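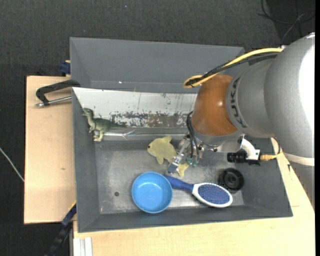 混在小物の分類名称と収納容器に関する調査
生活用品デザイン演習 班別研究報告

担当:アピンヤ・ラタナポーン、フルヴォイェ・レカ、カウアン・レゼンデ
指導:シリポーン・ヌチット

1 研究の目的

本研究は、用途の異なる小物が一つの容器に入れられている状態を対象とし、それらをどのような名称で呼び、どのような区分に分けるのが適当かを検討したものである。家庭、教室、地域の共用施設などでは、玩具、食器、身支度の道具といった、本来は別々の場所に置かれるべき物が同じ箱に集まることが多い。片付けの手順書は通常、物の種類がすでに分かっていることを前提に書かれている。しかし実際の作業では、手に取った物の名称や用途を決める段階で時間を要することが、前期の予備観察で確認された。

冒頭の写真の容器には、恐竜と魚の玩具、青い鉢、ヘアブラシ、黒い円形の物が入っている。前の四点は大半の者が同じ名称を挙げると考えられるが、黒い円形の物については、同心円状の輪と中央のくぼみから車輪のように見えるものの、写真だけで用途を定めることはできない。本研究が扱う問題は、このような物の取扱いにある。

2 調査の対象と方法

2.1 対象物

対象は、マルトラ共用工房に保管されていた持ち主不明の小物および寄付された小物から選んだ200点である。刃物、電池を内蔵した物、食品の付着が認められた物は除外した。前半の調査に100点、後半の調査に残りの100点を使用した。選定にあたっては、形状や材質の偏りを避けるため、工房の棚ごとに抽出を行った。

2.2 名称カードの記入

協力者は工房の利用者および本学の学生である。協力者は対象物を一点ずつ確認し、カードに名称、想定される用途、置くべき場所を記入した。話し合いは認めず、判断できない場合は「不明」と記入することを認めた。名称は普段用いている語でよいものとし、日本語以外の語による記入も受け付けた。回収した有効なカードは1,270枚である。協力者によって参加できる時間が異なったため、一点あたりのカードの枚数は一定ではない。

記入はいずれも月曜日の午後に実施した。同じ作業机を使用し、照明の条件を変えないよう留意した。

2.3 区分案の作成

前半の調査で得られたカードをもとに、班員三名がそれぞれ区分案を作成した。その後、三案を突き合わせ、10区分からなる統一案を定めた。後半の調査では、協力者に統一案の区分票を示し、名称の記入に加えて該当する区分の選択を求めた。

3 結果

3.1 名称が一致しやすい物

動物をかたどった玩具は、名称の一致が明瞭であった。ただし、どの水準の語で呼ぶかには差が見られた。恐竜の玩具を例にとると、「恐竜」「玩具」「人形」「フィギュア」という語が併存した。記入者は同じ物を正しく認識しているが、語の広さが異なるのである。区分の選択ではこの差は問題とならず、いずれも「遊ぶ物」に分類された。

魚の玩具についても同様の傾向が見られた。なお、魚の形をした物の中には浴室用の玩具、飾り、文鎮が含まれており、形状のみを根拠に「遊ぶ物」とした判断には誤りが生じた。動物の形は名称を決める強い手がかりとなる一方、用途の確認を省略させる要因にもなっている。

3.2 用途が分かれる物

鉢形の容器は、名称が一致しても置くべき場所が分かれた代表的な例である。無地で模様のない鉢は「食器」「おもちゃのままごと道具」「小物入れ」「ペットの食器」と判断された。とくに衛生上の扱いが異なる用途が同時に挙がった点は、区分案の見直しにおいて重視した。班では、食用に使用されたことが確認できない鉢を食器の区分に戻さないことを原則とした。

ヘアブラシは名称、用途ともに一致した。しかし、共用の箱に置くことへの抵抗を示す記述が多く、「個人の物なので分けてほしい」との記入が見られた。統一案では当初「身支度の道具」とのみしていた区分を、「個人が身に付ける物・肌や髪に触れる物」に改めた。

3.3 名称が定まらない物

円形の部品、棒状の部品、蓋と思われる物は、「不明」の記入が集中した。協力者の一人であるマユリー・サンカワット氏は、カードの余白に「何かの一部であることは分かるが、何の一部かは分からない」と記している。この記述は多くの回答に共通する判断を端的に示していた。

班では当初、用途が分からない物を「その他」に入れる方針であった。しかし後半の調査において、「その他」の箱には部品と完成品が混在し、後から照合する際に再び全点を取り出す必要が生じた。このため、「その他」を廃止し、「部品と思われる物」と「用途未確認の物」の二区分に置き換えた。両者の境界は厳密ではないが、部品の照合を担当した班員からは、探す範囲を限定できたとの報告があった。

4 容器についての検討

4.1 形状

側面が傾斜した金属製の容器は、上から内容物を見渡しやすい。側面が垂直な深い箱では、壁際の物が手前の物や壁の影に隠れやすいことが、工房の棚の観察から分かった。一方、傾斜面には物が寄りかかるように止まることがあり、底面に平らに置かれた場合とは見え方が異なる。玩具のように頭部と尾部の区別が明瞭な物は、傾斜面にあっても識別に支障がなかった。輪郭が単純な円形の物は、向きによって名称の手がかりが大きく減少した。

4.2 底面の色と傷み

灰色の金属面は、青や緑、淡い黄色の物とは区別しやすい。これに対し、黒や暗い灰色の部品は、擦り傷や鈍い反射のある底面では輪郭が読み取りにくくなる。また、塗装が剥がれて下地が見えている面では、剥がれた跡の形が小片と紛らわしい場合がある。写真の容器でも、奥の白い傾斜面の下部に塗装の剥離が大きく認められる。記録用の一覧を写真から作成する場合には、面の傷みをあらかじめ把握しておくことが望ましい。

4.3 敷物の使用

底面に無地の敷布を置く方法も試行した。暗色の部品は見分けやすくなったが、敷布の端がめくれ、小さな物が下に入り込む不都合が生じた。ボスステッド製作室から提供された薄い樹脂板ではこの不都合は見られなかったものの、物が滑りやすく、容器を移動した際に一方へ寄る傾向があった。現時点では、暗色の部品を扱う区分に限って樹脂板を使用することとした。

5 考察

名称の一致と区分の一致は、必ずしも同じ物について生じるものではなかった。恐竜の玩具では名称の語が揺れても区分は安定し、鉢では名称が安定しても区分が揺れた。したがって、片付けの表示に名称だけを記す従来の方法では、後者の問題に対応できない。表示には、使う場所または触れる相手を示す短い語を併記することが有効と考えられる。

カウアン・レゼンデは、区分を増やすほど判断が正確になるとの立場から、当初は10を超える区分を提案した。これに対しフルヴォイェ・レカは、区分票を読む負担が大きくなることを指摘した。協議の結果、「その他」を二つに分ける一方で「文具」と「紙製品」を統合し、総数を10区分に保った。統合後の区分については別途の検証を行っておらず、妥当性の判断は保留している。

言語の違いについては十分な分析ができなかった。日本語以外で記入されたカードの訳語を班員が定めたため、語の広さに関する結果に班員の判断が影響した可能性がある。

6 今後の課題

改訂した区分票は、五月からガシャム分室の共用棚において試用する予定である。試用にあたっては、次の事項を確認する。

「部品と思われる物」の保管期限をどのように定めるか。
鉢や杯など、食用か否かを判断できない物の保管場所をどこに設けるか。
肌や髪に触れる物を、持ち主が名乗り出やすい形でどのように掲示するか。

指導教員からは、容器の底面の色を変えた比較を独立した調査として行うよう助言を受けた。アピンヤ・ラタナポーンがその計画書を作成中であり、対象物には本調査で「不明」の多かった円形の部品を優先して用いる。

謝辞

対象物の提供と作業場所の使用を認めていただいたマルトラ共用工房、樹脂板を提供いただいたボスステッド製作室、ならびにカードの記入に協力いただいた皆様に感謝申し上げます。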